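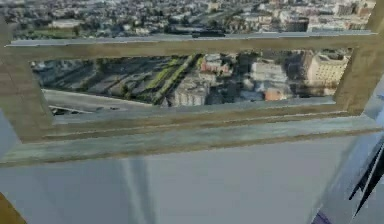
Sallard Simulated Demonstration Suite

Overview

Sallard is a software and control package for recording demonstrations of robot arm work in a computer-rendered setting. It is supplied by Pirance to universities, training centres and industrial users who need a large body of examples before a learning system is tried on a physical arm. The operator guides a simulated arm and gripper by hand controller, and the suite stores each attempt together with the rendered camera view and the position of every joint.

The package is intended for teams of one to six operators. It may be bought as a complete station or as software alone.

Settings

The standard library contains 104 settings. These include workbenches, kitchens, storerooms and a group of raised settings in which a wooden frame or ledge looks down over a city. The raised settings were added at the request of customers whose systems had learned to depend on a plain background. Streets, rooftops and buildings at a distance give the camera a crowded view behind the gripper, and the learning system must then find the nearby surfaces for itself.

Each setting can be recorded under different light, wood and wall finishes. The chosen finish is stored with the attempt and may be used later to sort or leave out material. Customers may add settings of their own in the Proltine scene format. A guide to preparing these is supplied with the licence.

Recording

An attempt begins when the operator presses the left pedal and ends when it is pressed again. The right pedal marks the attempt as failed. Failed attempts are kept in a separate folder and are not deleted unless the supervisor asks for this. Pauses longer than 15 seconds are marked automatically.

Operators should complete the practice course before recording for a shared collection. Work done during the course is not added to the collection. Supervisors can play back any attempt at full or half speed, correct its written label and return it to the operator with a note.

What is supplied

Complete station, order code 1340:
Hand controller with desk clamp
Two foot pedals
Recording computer with the suite installed
Printed operator handbook
Licence for one site

Software only, order code 222:
Download of the suite
Operator handbook as a file
Licence for one site

Monitors are not included with either order. The hand controller is made for right-handed use; a left-handed model can be ordered at the same price but has a longer delivery time.

Requirements

The software-only order requires a computer with a separate graphics card and a wired network connection. Recording over a wireless connection is not supported. Attempts are saved on the local disk first and copied to the shared store when the operator closes the session. Sites should arrange their own backup of the shared store.

Ownership of recordings

All recordings belong to the customer. Pirance does not receive copies unless a customer sends them for support purposes, in which case they are deleted when the request is closed.

Training and support

A one-day introduction is offered at the Sakamoto training room or at the customer's premises. Travel is charged separately. The course is led by Katsuhiko Katayama and covers use of the controller, labelling and the review of failed attempts. Written support is included for the first year and may be renewed.

Questions about licences for teaching use should be addressed to Bohumila Vlček, Education Accounts.

Page last revised Oct 5, 2024.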